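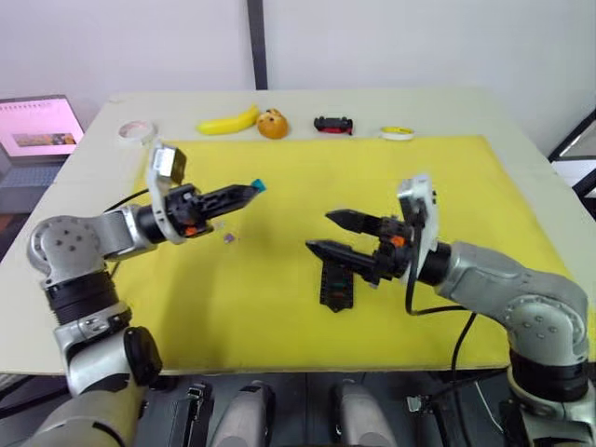 Sorting Small Parts in the School Repair Room
Final report, Applied Materials course
Samira Sabbagh and Zaid Akl
Thursday, June 2, 2022

1. Background

The repair room at Putholm fixes lamps, chairs, bikes and small appliances that people in the neighborhood bring in. When something gets fixed, there are usually screws, washers or springs left over. When something can't be fixed, it gets taken apart and the parts are kept. Over the years these parts ended up in coffee cans, and by last fall there were 17 cans on the shelf over the sink. People looking for one screw would pour a can out on a bench, look for a while, and pour it all back in. Often they gave up and bought a new pack.

Our project was to sort the cans, set up a storage system, and find out if a sorted system saves time compared to the cans. We also wanted to know if other students would put parts back in the right place, which our teacher said was the harder problem.

2. What we started with

We counted everything first. It took most of November. The total was 2686 parts, not counting rust flakes and a few things we could not name. Wood screws were the largest group, followed by machine screws and then washers. We had expected more nuts than we found. A lot of the machine screws have no matching nut at all.

Many of the parts were metric and many were not. This matters because an M5 screw and a number 10 screw look almost the same and will start in the same nut, then jam after a turn or two. Zaid stripped a nut this way in the first week. After that we bought a thread gauge and checked every machine screw one at a time. It was slow but we did not find a faster way that we trusted.

3. Choosing a system

We looked at two ways to group the parts. The first was by use, so that all bike parts go together, all lamp parts go together and so on. The second was by type and size, so that all M4 screws go together no matter what they came from.

Grouping by use sounds friendly but it has a problem. A washer from a lamp works fine on a chair. If it is filed under lamps, the person fixing the chair will not look there. We tried grouping by use for two weeks on a small set of 300 parts and kept arguing about where things went. Samira wanted a drawer called "general" and that drawer filled up faster than all the others, so it was really just another can.

We went with type and size. The order is: type of part first, then thread or diameter, then length. Length is split into short, medium and long and is not measured exactly. We drew the three lengths on a card so people can hold a screw up against it.
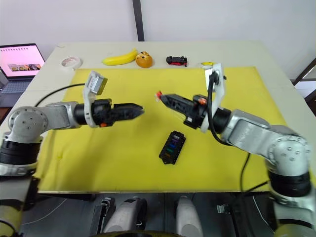
Why not sort by exact length?
It would take more drawers than the cabinet has, and most repairs can use a screw that is a little longer or shorter.

4. The cabinet

The cabinet is a used Gerkevico with clear drawers. A shop called Wuyts was getting rid of it and let us have it if we carried it out ourselves. Four drawers were cracked. We glued three of them and the other one is now a tray for the thread gauge and a pencil.

Labels took longer than planned. Our first labels were printed on normal paper and taped on, and the tape started peeling within a month, mostly on the lower rows that people brush against with their knees. The second set is a printed strip that slides in behind the drawer front. Each label has the size in large type and a real part glued next to it. The glued part turned out to be the thing people use most. Several students told us they don't read the label at all, they just match the shape.

We also put a small cup on top of the cabinet marked "Don't know." Anyone who has a loose part and isn't sure where it goes can drop it in there. One of us empties the cup on Fridays. We were worried it would turn into another coffee can, but so far it has stayed mostly low.

5. Testing

We asked students from the other section to find parts. Each student got a card with one part on it, such as "M4 machine screw, short" or "flat washer that fits this bolt," and we timed them with a phone. Half of them used a row of unsorted cans that we had left alone for the test, and the other half used the cabinet.

The cabinet was faster on every card except one. The exception was a very large wood screw, which was easy to see in a can because it stuck out the top. With small washers the difference was greatest. Two students using the cans did not find the washer before we stopped the clock, and we counted those as no result and left them out of the averages. Looking back, that makes the cans seem better than they were, and we should have decided how to handle it before we began.

A second weakness is that the students knew they were being timed. A person doing a real repair might not hurry like that. We also did not test anyone who had never been in the repair room.

6. Putting parts back

To check this we went through the drawers at the end of each month and took out anything in the wrong place. Most mistakes were between neighbors, for example M4 in the M5 drawer. Mixing metric and inch sizes was less common than we feared – we think this is because the inch drawers have blue labels and are all on the right side.

The worst drawer was springs. Springs don't have a standard size that a person can read off, and we never came up with a good rule for them. Right now they are split into "push" and "pull" and that's all.

7. Cost

The cabinet was free. We paid for the thread gauge, label strips, glue and a magnet tray. The gauge was the most expensive item. We had asked for money for a second cabinet from the Pasommont fund but applied after the deadline.

8. What we would change

We would check threads before counting and not after, because we ended up handling every machine screw twice. We would make the sample labels from the start. We would also leave at least one row of drawers empty, as there is no room now for new sizes and people are already bringing in more parts.

The cabinet has space for 2000 parts if the drawers are not overfilled, so the extra wood screws are in two jars on the old shelf. They are sorted by length, and the jars are labeled. Next year's group can have our count sheets, which are in the binder next to the gauge.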